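1/ Collecting door demos in the simulator this month. 1092 kept so far, target is 1645.
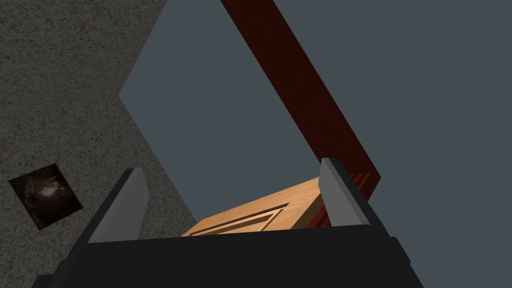
2/ Illia drives, I label. We drop any run where the policy would learn a bad habit, like bumping the panel to find it.

3/ New rule from Daryna: no run over 90 seconds. 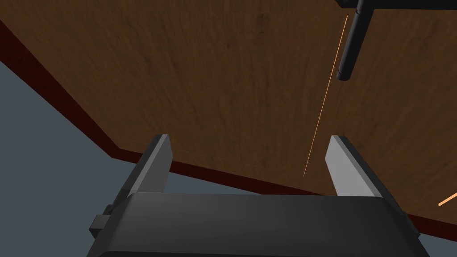
Wrist view, gripper open.

4/ Two-handed runs are slowest to collect. Up to 90 more of those by September.

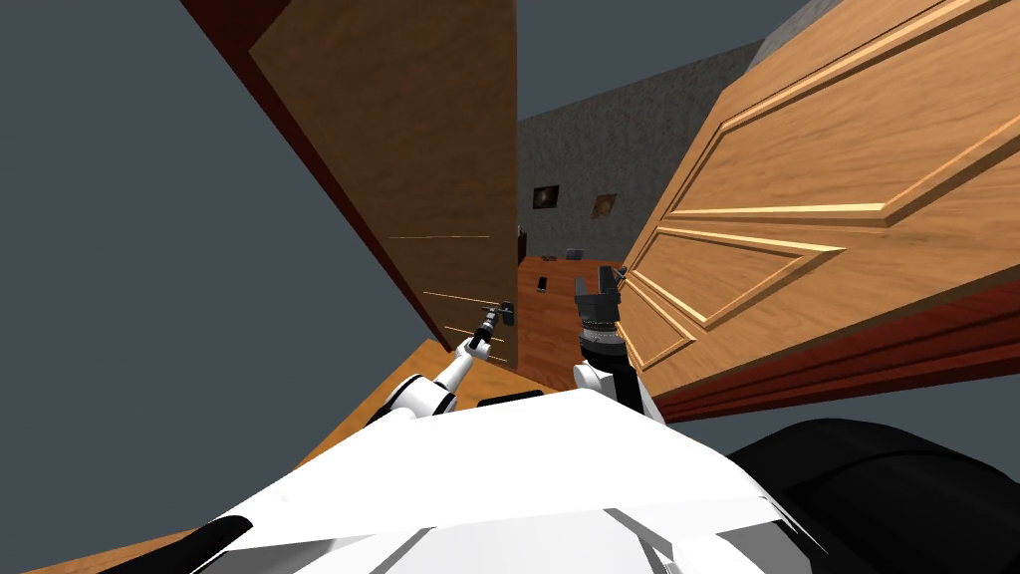
5/ Next: drawers. Yaryna has the Luvar scenes ready.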